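Casa de Leitura de Trundton
Galeria -- As mesas da Sala Dobson

Publicado no domingo, 16 de setembro de 2018

A Sala Dobson reabriu ao público com o mobiliário de madeira revisto, limpo e novamente distribuído pelos três núcleos de leitura. A presente galeria reúne as mesas, os bancos e as estantes que compõem a sala, com breves notas sobre a sua utilização, o seu estado de conservação e os cuidados que lhes são aplicados. As fichas seguem a ordem do percurso recomendado, da entrada pelo pátio até à ala nascente.

O inventário geral da Casa de Leitura regista 427 peças de mobiliário, das quais 153 são de madeira maciça ou têm o tampo nesse material. As restantes pertencem aos gabinetes, ao depósito e à sala polivalente e não se encontram aqui representadas. A consulta do inventário completo faz-se mediante pedido escrito, dirigido à secretaria.

Núcleo 1 -- Entrada e jornais

Mesa de periódicos
Mesa comprida, de pernas torneadas, colocada paralelamente à parede do pátio. Destina-se à leitura de jornais e revistas em formato aberto. O tampo foi nivelado em abril, depois de identificado um ligeiro empeno na extremidade norte.

Banco corrido
Acompanha a mesa de periódicos em todo o comprimento. O assento conserva o acabamento anterior, por se ter entendido que a pátina se encontrava estável.

Expositor inclinado
Peça proveniente da antiga biblioteca de Grurnbridge, recebida por transferência. A régua inferior, que sustenta as publicações, foi substituída. As dobradiças são as de origem.

Cabide de parede
Conjunto de ganchos sobre régua de madeira escura. Solicita-se aos leitores que não pendurem guarda-chuvas molhados nesta peça; existe um suporte próprio junto à porta exterior.

Balcão de acolhimento
Reposicionado de frente para a entrada, com uma secção mais baixa destinada ao atendimento de pessoas em cadeira de rodas. O painel frontal recebeu nova camada de cera.

Núcleo 2 -- Leitura individual

Mesas individuais
São 12 e constituem o conjunto mais antigo da sala. Todas foram desmontadas, coladas nas juntas que apresentavam folga e de novo montadas no mesmo lugar. Cada mesa dispõe de uma pequena placa com a respetiva letra, gravada no canto da travessa dianteira, que deve ser indicada no momento da requisição.

Cadeiras de encosto alto
O assento em palhinha foi refeito em parte do conjunto. As cadeiras ainda por intervencionar encontram-se no depósito e regressarão à sala à medida que os trabalhos forem concluídos.

Candeeiros de mesa
Embora não integrem o inventário de madeira, são mencionados por partilharem a instalação elétrica das mesas individuais. A base foi forrada com feltro para evitar riscos no tampo. Não é permitido deslocá-los.

Estante baixa de referência
Reúne dicionários, atlas e obras de consulta rápida. As prateleiras são fixas. O topo da estante pode servir de apoio momentâneo aos volumes, que não devem aí permanecer depois de consultados.

Escadote de dois degraus
Peça de serviço, reservada ao pessoal da sala. Os degraus receberam uma faixa antiderrapante e o tirante lateral foi reforçado.

Armário de ficheiros
Contém o catálogo em fichas, retirado de uso corrente mas ainda disponível para consulta. As gavetas deslizam sobre guias de madeira, às quais se aplica parafina duas vezes por ano. Os puxadores foram limpos a seco.

Núcleo 3 -- Ala nascente

A ala nascente recebe luz natural durante toda a manhã e concentra as mesas de madeira clara. A opção por tons mais abertos nesta zona data do plano de ocupação elaborado com o gabinete Grandell, que propôs ainda a colocação de estores interiores. A exposição prolongada ao sol altera a cor da madeira, pelo que os objetos pousados por longos períodos podem deixar marca. Por esse motivo, as peças de secretária são mudadas de posição todas as semanas.

Mesa de grupo
Comporta trabalhos em conjunto e a consulta de mapas. A estrutura assenta em dois cavaletes ligados por uma travessa central. A reserva faz-se ao balcão, por períodos de duas horas, renováveis quando não exista lista de espera.

Mesa de desenho
O plano pode ser inclinado em três posições. O mecanismo foi lubrificado e a cremalheira esquerda, partida, deu lugar a uma peça nova feita pela oficina de Grurnbridge. Não se autoriza o uso de tintas, colas ou lâminas sem a base de proteção fornecida pela Casa.

Estante de cantos arredondados
Ocupa o vão entre as duas janelas e acolhe a coleção local, com mais de 300 títulos sobre Trundton e os concelhos limítrofes. A montagem dispensou pregos, tendo sido mantidas as cavilhas de origem.

Tampos de madeira clara
As superfícies desta zona apresentam desenhos de veio muito diferentes entre si. O acabamento escolhido para o conjunto é mate, de modo a reduzir os reflexos sobre o papel, e deixa perceber com facilidade o sentido da fibra. Esse sentido é também o que se respeita na limpeza e na aplicação de qualquer produto.

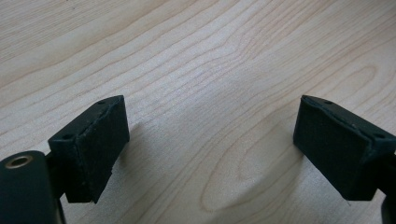
Tampo de madeira clara: veios longos em diagonal, ondulados a meio da superfície, junto de uma figura oval alongada.

As figuras ovais, semelhantes a nós, não constituem defeito. Resultam do modo como a fibra cresce e do ângulo em que a prancha é cortada, e são mantidas sempre que a superfície se apresente sã ao tato. A alternância entre faixas mais escuras e faixas quase brancas é igualmente própria do material -- a Casa de Leitura não procede à uniformização da cor por meio de tintas ou velaturas.

Banco de janela
Construído à medida do vão, com tampa de levantar. O interior serve de arrumação às mantas disponibilizadas no inverno. A tampa dispõe de um amortecedor que trava o fecho.

Conservação e limpeza

A limpeza corrente dos tampos efetua-se ao fim do dia, com pano macio e seco, no sentido do veio. Uma vez por semana utiliza-se pano ligeiramente humedecido, seguido de secagem imediata. Não são empregues produtos com silicone, álcool ou amoníaco.

Os pequenos riscos superficiais são tratados na própria sala, antes da hora de abertura. As peças com folgas, fissuras ou levantamento de fibras seguem para a oficina e são substituídas provisoriamente por mobiliário do depósito, identificado com etiqueta cinzenta.

A humidade relativa da sala é verificada todas as manhãs. Quando os valores saem do intervalo definido, as janelas da ala nascente permanecem fechadas até nova leitura.

Normas de utilização

Solicita-se aos leitores que:
-- não coloquem copos, garrafas ou recipientes quentes sobre os tampos;
-- utilizem a base de apoio ao escrever em folhas soltas;
-- levantem as cadeiras ao deslocá-las, evitando arrastá-las;
-- comuniquem ao balcão qualquer dano observado, mesmo que de pequena dimensão.

As mochilas e os sacos de maior volume devem ser deixados nos cacifos da entrada. O equipamento pessoal com pés metálicos só pode ser pousado sobre as mesas com proteção adequada, que se encontra disponível para empréstimo.

Visitas e reprodução de imagens

A Sala Dobson pode ser visitada durante o horário normal de funcionamento, com entrada livre. As visitas de grupos escolares carecem de marcação prévia e realizam-se da parte da manhã, antes do período de maior afluência. O percurso pelos três núcleos inclui uma passagem pelo depósito de mobiliário, sujeita à disponibilidade dos serviços.

A reprodução das imagens desta galeria é permitida para fins educativos e de investigação, desde que acompanhada da menção "Casa de Leitura de Trundton, Sala Dobson". Para outros usos, deve ser apresentado pedido de autorização à secretaria, com indicação da finalidade e do suporte de publicação.

As fichas individuais das peças, com medidas e histórico de intervenções, encontram-se disponíveis em papel no balcão de acolhimento.

Ver também
Galeria -- O pátio e a entrada norte
Galeria -- Encadernações da coleção local
Regulamento da sala de leitura
Voltar ao início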